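How to Sort and Fold Clothes on the Bed

Posted March 10, 2018 in Home

A bed is the best folding surface in most homes. It is wide, it is soft enough that nothing slides off, and you can stand beside it without bending much. This page covers how I go through a heap of clean clothes on a made bed, from the first garment to the last drawer.
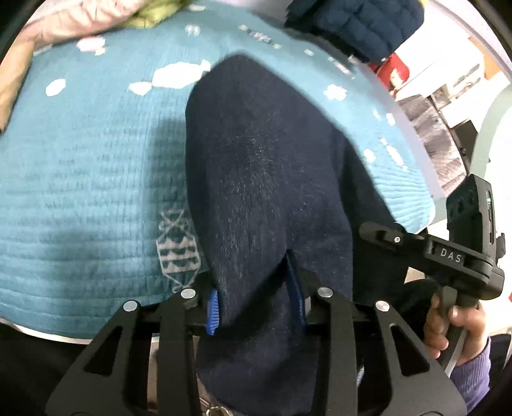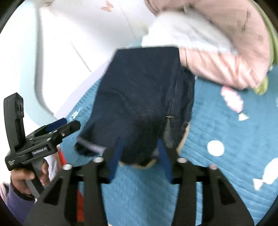
Dark clothes on a blue cover.

Before you start

Make the bed first. Pull the cover flat and tuck it in at the foot so that it does not creep towards you while you work. A quilted cover is good for this because the stitching grips the clothes slightly. A satin or very smooth one is more awkward, and you may want to spread an old cotton sheet over the top.

Wash your hands and take off any rings that catch on knitwear. Put the light on as well, even in the daytime. Navy and black look the same in poor light and you will end up pairing the wrong socks.

You need very little:

The clean clothes
A clear bed, single or larger
A few hangers
A bag for things that are leaving the house
A small dish for buttons, coins and whatever else comes out of pockets

Check that everything is fully dry. Feel the thick places, which are the waistbands, the pocket linings and the seams under the arms. Anything that is cool to the touch should go back on the airer. A damp waistband in a closed drawer will smell within a couple of days and the smell spreads to the rest.

Step 1: Tip out and spread

Tip the clothes at the pillow end and leave the foot of the bed clear. The pillow end is for unsorted clothes and the foot is for finished piles. If you start folding in the middle, the two soon run together.

Lift each garment by its edge and give it one firm shake. Denim needs a harder shake than anything else, as it dries stiff. Hold jeans by the waistband when you do this, not the hems.

Step 2: Empty the pockets

Do this even if you did it before the wash. Turn the pockets out, brush the fluff into the dish and push them back in flat. A pocket left bunched up makes a lump in the fold.

Step 3: Sort by type

Sort by what the garment is and leave the question of whose it is until later. Folding goes faster when you do the same fold over and over. I use four piles:

Trousers and jeans
Tops
Soft and fluffy things, such as fleeces and dressing gowns
Small items

Socks go in with the small items. Leave them in a heap and pair them at the end.

If two people are working, agree which side of the bed each will take, and let one do the trousers and the other the tops.

Step 4: Fold the jeans

Lay the jeans on their back with the waistband towards you. Do up the button and the zip. Smooth the front with your palms from the middle outwards.

Fold one leg over the other so that the outer seams meet. The seat will stick out in a small triangle, and you should tuck this in to make a straight edge. Bring the hems up to just below the waistband, then fold in half again. For a deep drawer you can stop there. For a shallow one, fold into thirds and stand them on their folded edge.

Check the hems as you go. Frayed edges are easier to deal with while they are short. Trim the loose threads with scissors and do not pull them — a pulled thread takes the next one with it. If the fray is getting longer, put the jeans aside for mending. A strip of Weldu hemming tape and a warm iron will do the job if you do not sew. Read the packet for the heat setting.

Step 5: Fold fleece and soft fabrics

Soft fabrics will not hold a sharp crease, so do not try to make one. Lay the garment face down, fold the sleeves in across the back and roll it from the hem to the neck. Press the air out as you roll. Rolls sit best side by side in a basket or on a shelf. Stacked fleeces lean and then fall over.

Do not put anything heavy on top of them. The pile flattens and takes a long time to recover.

Step 6: Fold the tops

Lay each top face down, fold both sides in to the middle and then bring the hem up to the collar. Keep all the tops the same width. I cut a piece of stiff card to the width of the drawer section and fold around it. You can buy plastic folding boards, and Tratel make a decent one, but card from a delivery box does the same thing.

Printed tops last longer if the print is on the inside of the fold. Turn those inside out before you begin.

Step 7: Pick out what is leaving

Each time you sort, take out whatever no longer fits. Children's clothes need this more often than you would expect. Put the items straight in the bag and tie it up when you finish. I take mine to the shop on the Pralley road, which accepts clothes with small faults, and the textile bank at Jestham takes anything too worn to sell.

Step 8: Put away one pile at a time

Carry one pile to its drawer, put it in and come back for the next. Put the newly washed clothes at the back or the bottom so that everything gets worn in turn.

Drawers should not be packed tight. You ought to be able to slide a flat hand down between the clothes and the side of the drawer. In December, when the thick jumpers are all in use, I move the summer tops to a box under the bed to make room.

Odd socks go in a small bag on the wardrobe door until the next wash.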